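Datasets > Sports > Youth Basketball > Onport Box Scores

Onport Summer Circuit Box Scores: Data Card

Summary

This release contains player and team box scores from the Onport summer circuit for boys' and girls' travel basketball, ages 17 and under. It is maintained by the Plindel Scores Project. The current version was posted on June 12, 2025.

Contents

- games.csv: one row per game, with site, division, final score and overtime periods
- players.csv: one row per player per game
- teams.csv: team names, home city and division

Each player row carries minutes, field goals, free throws, rebounds, assists, steals, turnovers and personal fouls. Blocks are included only where the scorer recorded them. A blank cell means that the figure was not kept. A zero means that it was kept and was zero.
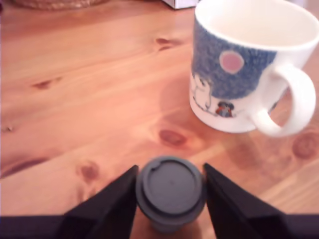

Mug on a pine tabletop.

Sources and Entry

Score sheets are submitted by host gyms after each session. Sheets from the Zarnilent and Navaratnam sites arrive on paper and are keyed by hand; other sites send spreadsheets. Where the running score and the player totals disagree, the running score is kept and the game is flagged in the column check_total.

The file players.csv is split into parts of 2000 rows. Part numbers follow the order of entry and do not follow the schedule.

Known Limits

Minutes are rounded to the nearest whole minute. Players who changed teams in May appear under both teams and share one player_id. Forfeits are listed in games.csv with no player rows. Jersey numbers are not reliable as identifiers.

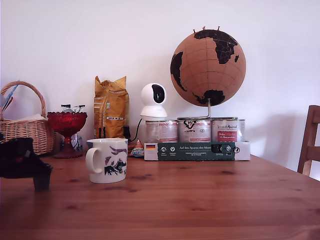 Kayode Okeke writes that forfeits should carry a score of their own, as standings built from games.csv come out wrong without one. The next version will add a forfeit_winner column and leave the score fields blank.

Use

The files may be used for research, teaching and local reporting with credit to the project. They may not be used to contact players or families, or to sell recruiting lists. Player names are replaced by codes in the public files.

Corrections

Send the game_id, the column and the proposed value, with a copy of the score sheet if one is available. Requests are reviewed by Sofia Makris.

Contact | Terms of use | © Plindel Scores Project | Back to top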